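Explore > Topics > Language learning

Home Explore Notifications Messages Profile

Ksawery Tokarz

1/ I moved my whole vocabulary from a phone app to paper cards in June. Some people here asked how I do it, so I write it down in one place. It is a long thread, sorry.

2/ My language is Polish, I learn Portuguese. For a long time I used Jikik, which is a good program, and I have nothing against it. But I was clicking "I know" too fast. With the thumb it is very easy to lie to yourself.

3/ The cards. I cut them from thick drawing paper, size of a business card. You can buy ready ones from Adton, a box has 400 and they are a little too shiny for pencil. Pen is fine on them if you wait before you turn the card.

4/ One side: the Portuguese sentence with a gap. Other side: only the missing word. No Polish at all. If I can't explain the word without Polish, I draw something ugly.

31 reposts 12 replies

5/ Why sentences? My teacher, Danuta Baran, gave me a list of 471 verbs in the first year and I learned them like a telephone book. Then in Porto I could not ask for a spoon. I knew "to shipwreck" very well.

6/ The boxes. I have five, from shoes for children. Box one is every day, box two is every second day, then once a week, then every two weeks, then once a month. Right answer, the card moves one box up. Wrong answer, it goes back to box one, also from the last box. This hurts, but I keep the rule.

7/ The place matters more than I expected. In bed I fall asleep, and in the kitchen I eat. I need a big table where the finished cards can lie far away from the unfinished ones, and I sit there with a hood on my head and look only down. For me a hood works better than any focus music.
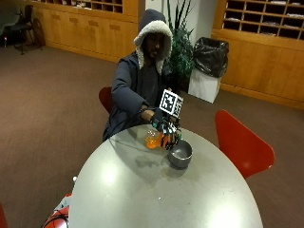
8/ Fatima Ntuli wrote under my last thread that going back to box one from the monthly box is too cruel, and that she moves such a card down only one step. She says she has kept her Greek this way without hating it. I tried it with a part of my cards and the difference was small, so please choose what lets you continue.

9/ Time: I do it at 6 in the morning, before messages. Twenty minutes, and I stop even when there are cards left. When I was doing "until the end", I skipped the next day very often.

10/ New cards: ten per day is my maximum. I take sentences from the novel I am reading and from a radio program about gardens. I have no garden, but the host speaks slowly and repeats the names of the vegetables many times.

11/ Mistakes in cards are a real danger. I once copied a wrong preposition and learned it perfectly. Now Eugeniusz Sadowski, my exchange partner, looks through the new ones and puts a dot in the corner when it is good. No dot — no box.

12/ What is worse than in the app: no sound. For Portuguese it is a serious problem, because half of the vowels disappear. So I read every card aloud, and on the train I listen to the radio again.

13/ Also you can't search. I have three cards for "desenrascar" and I am sure there is a fourth one.

58 reposts 24 replies 2 quotes

14/ People ask how many words one needs. I read somewhere 4000 for normal books. I don't know if this is true, and I stopped measuring. I can read the weather and most of the crime pages.

15/ Next I want to try colored edges for nouns, one color for each gender. If somebody already did it and has an opinion which pencils don't smear, please write.

Show more replies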